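자주 묻는 질문: 공용 작업대와 문구 정리

헤본(Hevon) 공유 작업실 2층 이용 안내

처음 오시는 분들이 데스크에 자주 물어보시는 내용을 모았습니다. 예약과 결제에 관한 질문은 별도 페이지에 있습니다. 여기서는 작업대, 서랍, 바구니, 문구류만 다룹니다.

작업대 이용

작업대는 지정석인가요?

아닙니다. 먼저 오신 분이 원하는 자리를 쓰시면 됩니다. 다만 창가 쪽 작업대 두 대는 토요일 오전에 제본 수업용으로 쓰이므로 수업이 끝날 때까지 비워 두셔야 합니다. 수업은 수나이타 오비(Sunita Obi) 강사가 진행합니다. 수업 일정이 바뀌면 입구 게시판에 붙습니다.

자리를 비울 때 물건을 두고 가도 되나요?

한 시간까지는 괜찮습니다. 그보다 오래 비우시면 다른 분이 쓸 수 있도록 데스크 직원이 물건을 보관 상자로 옮깁니다. 점심시간도 똑같이 적용됩니다. 옮긴 물건은 당일 마감 전까지 데스크에서 찾으실 수 있고, 그날 찾지 않으신 물건은 분실물로 넘어갑니다.

칼을 써도 되나요?

재단 매트를 깔고 쓰시면 됩니다. 매트는 A3와 A2 두 가지가 있고 벽 쪽 선반에 세워 두었습니다. 매트 없이 상판에 바로 칼질을 하면 흠집이 남고, 흠집에 연필 가루가 끼면 지워지지 않습니다. 상판을 손상시킨 경우 수리비를 청구할 수 있습니다. 로터리 커터는 데스크에서 대여합니다.

풀이나 물감이 상판에 묻었어요.

물감은 물티슈로 바로 닦으시면 대부분 지워집니다. 목공풀은 마르기 전에 젖은 헝겊으로 닦고, 이미 굳었으면 긁지 말고 데스크에 알려 주세요. 순간접착제와 유성 마커도 마찬가지입니다. 아세톤은 쓰지 마세요. 예전에 한 분이 매니큐어 리무버로 닦으셨다가 광택이 손바닥만큼 벗겨진 적이 있습니다.

바구니와 문구

바구니에 있는 물건은 아무나 써도 되나요?

작업대 위 바구니의 문구는 모두 공용입니다. 이용료에 포함되어 있으며 따로 신청하지 않으셔도 됩니다. 선반 맨 위 칸의 이름표 붙은 바구니는 월 회원 개인용이므로 손대지 말아 주세요.

어떤 문구가 있나요?

때에 따라 조금씩 다르지만 연필, 지우개, 자, 가위, 풀, 집게, 마스킹 테이프는 항상 채워 둡니다. 색연필은 페두스(Fedus) 12색 세트를 씁니다. 제도용 샤프와 컴퍼스는 잃어버리는 경우가 많아 데스크 서랍에 따로 보관하며, 말씀하시면 꺼내 드립니다.

가위가 잘 안 들어요.

테이프를 자르다가 날에 접착제가 묻은 경우가 대부분입니다. 데스크에 가져오시면 닦은 것으로 바꿔 드립니다. 손잡이에 빨간 끈이 묶인 가위는 천 전용입니다. 종이를 자르면 날이 금방 상하니 구분해서 써 주세요.

쓴 물건은 어디에 돌려놓나요?

꺼낸 바구니에 그대로 넣으시면 됩니다. 어느 바구니였는지 기억나지 않으면 데스크 옆 '제자리 모름' 상자에 넣어 주세요. 직원이 마감 후에 나누어 정리합니다. 작업대 사이로 바구니를 통째로 옮기는 것은 삼가 주세요. 다음 날 아침에 찾으러 다니게 됩니다.

연필을 집에 가져가도 되나요?

안 됩니다. 필요하시면 데스크에서 같은 연필을 살 수 있습니다.

서랍과 보관

개인 서랍을 쓸 수 있나요?

월 회원만 쓰실 수 있습니다. 서랍은 모두 29칸이며, 빈칸이 없으면 대기자 명단에 이름을 올려 드립니다. 대기 기간은 보통 8주 안팎이지만 학기가 시작되는 3월과 9월에는 더 길어집니다. 차례가 오면 문자로 연락드리고, 사흘 안에 답이 없으면 다음 분께 넘어갑니다.

서랍에 넣으면 안 되는 것이 있나요?

음식, 스프레이류, 뚜껑이 없는 잉크병은 넣으실 수 없습니다. 잉크가 새면 아래 칸까지 흘러내립니다. 젖은 붓은 싱크대 옆 걸이에 걸어 말린 뒤에 넣어 주세요.

큰 종이는 어디에 두나요?

전지 크기까지는 복도 끝 도면함에 넣으실 수 있습니다. 종이 뒷면 귀퉁이에 연필로 이름과 연락처를 적어 주세요. 이름이 없는 종이는 한 달 뒤 연습용 종이로 내놓습니다. 둥글게 만 종이는 도면함 말고 그 옆의 통에 꽂으시면 됩니다.

바구니 종류와 관리

집에서도 같은 방식으로 정리하고 싶은데 어떤 바구니가 좋은가요?

이 질문을 가장 많이 받습니다. 2층 정리를 맡고 있는 후마이라 아완(Humaira Awan) 매니저의 의견을 옮기면, 책상 위에는 옆면이 낮은 것, 선반에는 높은 것이 편하다고 합니다. 책상 위 바구니가 깊으면 물건이 겹쳐 쌓이고, 아래에 깔린 것은 결국 안 쓰게 됩니다. 재질은 취향대로 고르셔도 되지만 라탄은 연필심과 지우개 가루가 틈에 박혀 청소가 번거롭습니다. 저희도 처음에는 라탄을 썼다가 첫해에 모두 바꿨습니다.

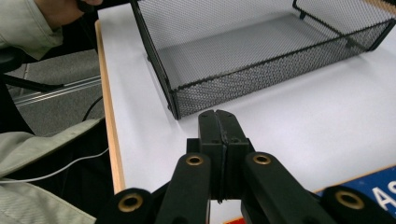
철망 바구니는 고를 때 망의 촘촘한 정도와 테두리를 먼저 보시면 됩니다. 망이 성기면 클립이나 압정 같은 작은 물건이 빠지고, 테두리가 약하면 모서리부터 휘어집니다. 흰 상판 위에 놓인 검은색 직사각형 바구니처럼 옆면이 촘촘한 망이고 가장자리와 모서리에 틀이 둘려 있는 형태를 권합니다. 색은 기능과 상관없지만 흰 책상에는 검은색이 눈에 잘 들어와 제자리를 찾기 쉽습니다. 사시기 전에 놓을 자리의 폭을 꼭 재 보세요. 바구니를 놓고도 종이를 펼칠 자리가 앞쪽에 남아야 합니다.

어디서 살 수 있나요?

저희는 브로비멕스(Brovimex)와 아리아가(Arriaga) 두 곳에서 주문합니다. 둘 다 낱개로도 팝니다. 데스크에서는 바구니를 판매하지 않습니다.

철망 바구니는 어떻게 청소하나요?

물건을 다 꺼내고 뒤집어서 가볍게 턴 다음 마른 붓으로 망 사이를 쓸어 주세요. 끈적한 자국이 있으면 미지근한 물에 주방 세제를 조금 풀어 닦고 수건으로 바로 물기를 없앱니다. 칠이 벗겨진 곳은 녹이 슬 수 있으니 물에 담가 두지 마세요. 저희는 한 달에 한 번, 매월 마지막 영업일에 청소합니다.

바닥이 책상을 긁지 않나요?

긁을 수 있습니다. 의자 다리에 붙이는 펠트 조각을 네 귀퉁이에 붙이시면 됩니다. 펠트가 닳으면 가장자리가 말려 먼지가 붙으므로 가끔 뒤집어 확인해 주세요.

작업대 옆면 마감이 들떴어요.

손으로 뜯거나 테이프로 붙이지 마시고 작업대 번호를 데스크에 알려 주세요. 번호는 상판 아래쪽에 적혀 있습니다. 옷이 걸릴 정도로 들떴으면 수리할 때까지 그 자리는 쓰지 않습니다.

마감과 기부

마감 전에 해야 할 일이 있나요?

작업대 위의 개인 물건을 모두 치우고 종잇조각은 파지함에 넣어 주세요. 칼날은 파지함이 아니라 싱크대 옆 칼날 수거통에 버리셔야 합니다. 마감은 밤 9시이고 15분 전에 안내 방송이 나옵니다.

안 쓰는 문구를 기부할 수 있나요?

네. 포장을 뜯지 않은 것과 상태가 좋은 것은 데스크에서 받습니다. 마른 사인펜과 굳은 물감은 받지 않습니다. 색연필은 몇 자루 빠진 세트도 괜찮습니다. 지난 1월에는 한 회원께서 자 18개를 가져다주셔서 작업대마다 나누어 두었습니다.

여기에 없는 질문은 어디에 하나요?

2층 데스크에 직접 물어보시거나 게시판 옆 질문함에 쪽지를 넣어 주세요. 답변은 같은 게시판에 붙여 드립니다.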